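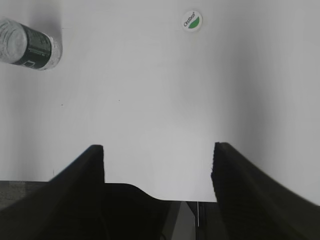 By the time you feel thirsty it is already too late, Priit Kivi told me, and then he told me again on the stairs in case I had missed it. He drinks three litres before lunch. He used to get headaches in the afternoon and now he doesn't, and as far as he is concerned that settles the matter.

I had gone to Fokcombe to find out how a small town came to be so keen on water. In September the leisure centre there began running something called the Siliņa Plan, a course in drinking. You pay £25, you get a chart to stick on the fridge, and for 17 days you drink to a timetable. You begin at six in the morning, with a half-litre taken standing up. I asked why standing up and was told that it was better for the flow.

The chart is very nicely made. There are little blue drops to colour in, and a column headed "How do I feel?" with room for one word. The finished charts hang in the corridor outside the squash courts, and people had mostly written "good", with the odd "tired" near the beginning. Someone had put "toilet" for nine days in a row. I would have liked to meet that person but the charts are anonymous.

What you will not find on the chart is any explanation of where the amounts come from. It says adults need 3.2 litres of plain water a day, on top of tea, coffee, soup and whatever else. It doesn't matter whether you are a roofer in July or my aunt, who is five foot nothing and spends the afternoon with a jigsaw. They get the same drops to colour in.

The old rule was eight glasses. Most of us grew up with it and few of us could say who made it up. The usual suspect is a piece of American wartime advice which suggested two and a half litres a day for a grown-up, and then pointed out in the next breath that most of it was already in the food. The second part seems to have fallen off in transit. A cucumber is nearly all water. So is a bowl of porridge once you have cooked it. Count your meals and your four mugs of tea and there's a fair chance you have met the old figure without lifting a glass of anything clear.
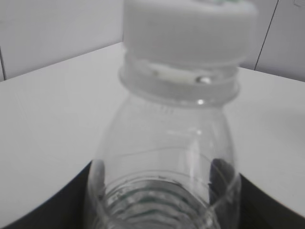 Then there is the business about thirst. If it were true that thirst came too late, it would be an odd thing for a body to have gone and grown. Thirst is rather good. It starts up when the blood is only very slightly more salty than it should be, well before a healthy person is in any sort of trouble. It can get weaker with age, and people who are ill or working in fierce heat do need to take more care, and anyone whose doctor has told them to drink more should ignore me and drink more. But the people signing up in Fokcombe were mostly in their thirties and forties and sitting in an air-conditioned lobby.

I put some of this to Dace Grigaitė, who runs the plan and wrote the handbook. She was patient with me. She said people were walking around dehydrated without knowing it, and when I asked how she could tell, she said they were tired, they couldn't concentrate and their skin was dull. I said that sounded like everyone I had ever worked with. "Exactly," she said.

It is a hard argument to beat. If the signs of a condition are being a bit tired and a bit fed up, the whole country has it, and whatever you sell them will seem to work on some of them by the end of the month. Take anyone who feels rough enough to pay for a course. Wait two and a half weeks. A good few will feel better, because people who feel rough usually do feel better later. They will also have gone to bed earlier (you have to, with the six o'clock half-litre) and they will have swapped at least a couple of fizzy drinks for water. I can believe in both of those. They'd cost nothing.

The handbook, which runs to 11 pages with large type, leans on a survey. It says that of 488 people who finished the plan, most reported "improved clarity". I asked what had happened to those who didn't finish. Grigaitė thought some had moved away. I asked whether there had been a second group, doing everything the same but drinking as they normally would, and she said that wouldn't have been fair on them.

And there is, of course, a bottle. There are two, in fact, since Murkov and Nundis both have an arrangement with the plan and both have a shelf by the turnstiles. Murkov is "slow-filtered". Nundis is "structured", a word I asked three members of staff about. One said it was to do with the minerals, one said it was to do with the shape of the water, and the third was on his first shift and said he'd find out. The tap in the changing rooms, which works perfectly well, isn't mentioned in the handbook until page nine, where it is described as "acceptable when travelling".

I did a tasting at home. It was a poor sort of experiment, with my sister pouring and my back turned, but it was one more than the leisure centre had done. I liked the tap best, then Murkov. When we did it again after supper I liked Nundis best and called the tap "flat". My sister, who had poured the tap twice that round to annoy me, says I liked it the other time.

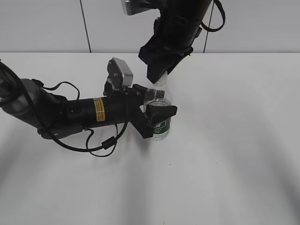

A clear plastic bottle held upright on a white tabletop.

Does any of it matter? Water is cheap, or ought to be, and there are worse crazes. I have some sympathy with the woman I met in the car park who said that colouring in the drops was the only ten seconds of her day when she wasn't doing something for somebody else. For nearly everyone the extra litre goes straight through and does no more harm than a few broken nights.

Nearly everyone is a phrase to be careful with, though. You can drink too much. It is rare and it generally takes some effort, but people running very long races have become seriously ill by drinking at every stop because they had been warned so firmly about not drinking. The salt in the blood gets too thin. Certain tablets make it more likely, and so do some heart and kidney troubles. I looked through the handbook for a line on this and found one on the inside back cover, under the washing instructions for the branded flask. It says to "consult a professional if unsure". 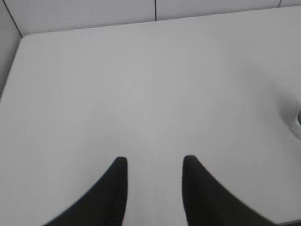
Kivi isn't unsure. I rang him a week after my visit, at four in the afternoon, which used to be headache time. He was full of beans. He had given up his evening beers for the plan and he was walking to work now, partly to fit in a toilet stop at the library on the way. He had lost a little weight. He put all this down to the water.

I asked if he might try a fortnight with the walking and without the beers, drinking only when he felt like it, to see whether the headaches came back. There was a pause and the sound of swallowing. He said he could see what I was getting at, but he had already paid for the next one.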